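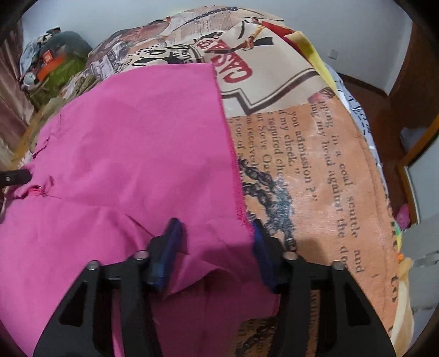

Ticket: Left gripper width drops out during cloth demos
Site: Londcombe
Raised by: Loredana Longo
Assigned to: Trí Hà
Status: Open – waiting on parts
Opened: 2026-07-31

Problem as reported

Collecting hand-held demos for the garment folding task. Two grippers, one per hand, blue fingertip pads on the main one. The operator takes hold of the pink cloth on top of the bedding, lifts, folds towards the middle, lets go. Out of the last 9 demos, 3 were rejected by the Odarton checker with "width signal lost". The position track is fine in all of them. The width value freezes while the jaws are open, then jumps when they close.

The same gripper was fine in May on the cup task, but that was a hard object and the jaws never opened this far.

Log

Trí: Can you send the raw width trace for one good demo and one rejected one? Also which firmware is on the handle.

Loredana: Both uploaded to the Gunn folder. Firmware is the one Druvenitz sent with the handles, never updated. The freeze begins each time just after the jaws reach full opening.

Trí: Looked at the traces. The freeze is in the raw file, so the checker is right to reject them. Please try the following with no cloth in the jaws:
1. Restart the handle and let it zero with the jaws closed.
2. Open and close slowly 8 times.
3. Open fully, hold, then twist your wrist left and right.

Loredana: Steps 1 and 2 clean. On step 3 the value froze when I twisted to the left, came back when I twisted to the right. Repeated it and got the same.

Trí: Sounds like the sensor lead then. It runs past the pivots and goes tight at full opening. Take the cover off the handle and see if there is any slack at the connector.

Loredana: Cover off. No slack, and the connector is not fully home on one side. Pushed it back in and put the cover on. Twist test passes now. Ran three more cloth demos, two accepted, one rejected with the same message.

Trí: Better but not fixed. The lead is too short for the way you are holding it on this task. I have asked Druvenitz for the longer one. Until it comes, keep the jaws short of full opening. You only need enough room to get either side of a fold.

Loredana: Tried that. It works on the edges and seams. It is harder where the cloth bunches up – I have to come in twice, and the second go looks like hesitation in the recording. Do we keep those?

Trí: Keep them but tag them "regrasp". I will leave them out of the first training run and we can compare later. Don't trim the pause by hand, it breaks the time match between left and right.

Loredana: OK. We are meant to reach 1,000 accepted demos for this task. Do the May ones need checking again?

Trí: No, the checker was already running then. Only redo the rejected ones.

Next steps

Loredana to carry on at part opening and tag regrasps.
Trí to chase the longer lead and fit it to both handles – the second one has the same routing.
Repeat the twist test after fitting, before any new cloth demos.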